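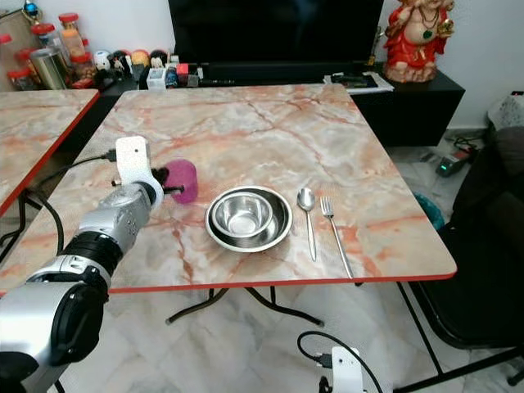
Left arm at the table with the cup in the gripper. Wrist cable running back toward the table edge.

Intermittent loss of gripper communication on left arm at extended reach

Posted by Tsung-han Lo, November 29, 2019
Filed under: Cell maintenance, Grippers, Cabling

Our department operates a two-arm tabletop cell used for the handling of household tableware. Both arms carry the Zuvetti parallel gripper and are run from a single Uzor controller. The cell was commissioned in May and performed without incident until recently.

The left arm now reports a gripper communication fault when it is reaching outward across the table. The right arm has not reported the fault. The first occurrence was logged at cycle 1,786 and the most recent at cycle 1,880. In each case the gripper remained in its last commanded position, the arm halted, and the operator was required to acknowledge the fault at the controller before work could resume. After acknowledgement the gripper responds normally, sometimes for the remainder of the shift.

The following has been completed:

Controller restarted from cold, with no change.
Gripper firmware confirmed to be the same version on both arms.
Fingers inspected and cleaned.
Supply voltage measured at the controller cabinet and found to be within specification.

We have not opened the wrist housing, as the gripper remains under warranty and the terms are not clear to me on that point.

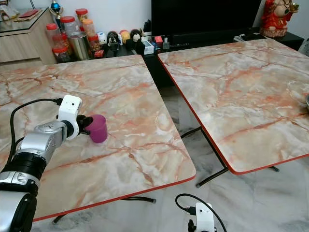
The fault is most easily reproduced with the wrist rotated outward and the arm low over the tabletop. I am able to hold the arm in that attitude for several minutes without a fault, and then have two in succession when the wrist is turned. I had assumed the gripper itself was at fault, but a colleague has suggested the cable. It leaves the white wrist housing and drops in a wide arc down the left side of the arm, and it is not clipped at any point between the two that I would regard as a proper fixing. The approach to the cup is slow and the grip force is set low, so I do not believe mechanical load is a factor.

Guidance is requested on whether the cable should be replaced, re-routed or both, and on the correct order of work. The site copy of the manual is the Trirum distributor edition and its section on cable dressing consists of one paragraph.

3 replies

Obinna Lawal

Please replace the gripper. We had a similar issue on a single-arm unit and the replacement unit has given no trouble. The supplier should honour the warranty if the fault log is attached to the claim.

Folasade Isah
Marked as accepted by the original poster

With respect to the previous reply, I would advise against returning the gripper before the cable has been tested. A fault that follows wrist rotation and clears on acknowledgement is consistent with a conductor or connector that opens momentarily under strain. A gripper exchange also disturbs the cable, and the fault may then disappear for a period for reasons unrelated to the new unit.

The quickest means of separating the two is to exchange the cables between the arms. Leave both grippers where they are. If the fault moves to the right arm, the cable is defective. If it stays on the left, exchange the grippers next. Record the cycle count at each exchange.

Procedure for the exchange:

1. Move both arms to the service position and clear the tabletop.
2. Power down the controller and apply your lockout. Removing drive power alone is insufficient, as the gripper supply on the Uzor remains live.
3. Photograph the existing routing on both arms.
4. Disconnect at the controller end first, then at the wrist. Pull on the connector body and never on the cable.
5. Inspect the pins under a good light. A bent or recessed pin should be dealt with before anything is reconnected.
6. Fit the exchanged cable, seat the connector fully and tighten the collar by hand. A gap at the collar means the connector is not home.
7. Restore power, confirm that each gripper reports the correct address, and jog the wrist through its complete range at reduced speed with a second person watching the cable.

On the matter of routing, I would treat this as necessary whatever the outcome of the exchange. A free loop of that size transfers its weight and its swing directly to the wrist connector. It can also catch on a table edge when the arm travels low. Fit the first clamp on the last rigid link before the wrist, leaving enough slack for full rotation in both directions and no more. Fit further clamps along the arm, crossing each joint with a small service loop. Use a lined clamp or a hook-and-loop strap. Cable ties pulled tight will damage the jacket, and on our cells they have been the most frequent cause of the failure you describe.

The minimum bend radius for the cable supplied with our grippers is 15 mm when fixed. The value for continuous flexing is larger, and you should take it from the data sheet for your own part number.

The exterior connector may be unplugged by the user under our warranty terms. Opening the housing is another matter, and I suggest obtaining written confirmation from your supplier.

Tanko Igwe

I agree with the above. I would add that the wrist connector should be entered on the maintenance schedule as an item in its own right. Our practice at the Clitarport workshop is to check the collar and the first clamp every 1,000 cycles, and to replace the cable on condition. The check is carried out at the same time on both arms so that the log remains easy to read.

Kindly also check that the table is in its marked position. If it has shifted away from the base, the arm will be working further out than it was taught, and any slack allowance will be wrong. Tables on folding legs move more readily than one would expect, and floor marks should be applied at each leg.

Update from Tsung-han Lo

The cables were exchanged this morning in the order given by Ms. Isah. The fault appeared on the right arm during the jog test, with the wrist at the end of its rotation. The left arm completed the same test without a fault. One pin in the wrist end of the suspect cable was found to be recessed. A replacement cable has been ordered and the remaining arm will be re-dressed with lined clamps before the cell is returned to use. My thanks to those who replied. 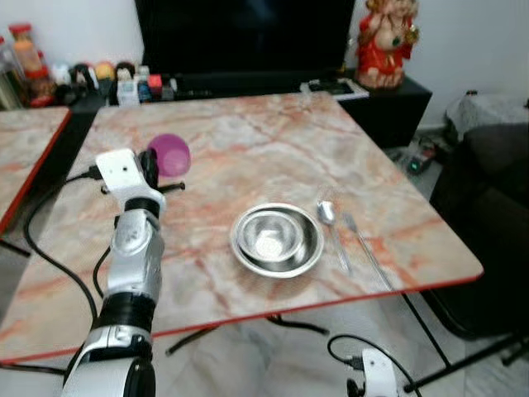 Must the gripper be re-homed after the wrist cable has been replaced?

Re-homing is required whenever the gripper supply has been interrupted. Run the homing routine from the controller with the fingers clear of any object, and confirm that the reported opening matches the measured opening before the first automatic cycle.

Follow-up answered by Folasade Isah

This topic has been marked as resolved. Members with a similar fault are asked to open a new topic and to state the gripper model, the controller version and the cycle count at which the fault was first logged.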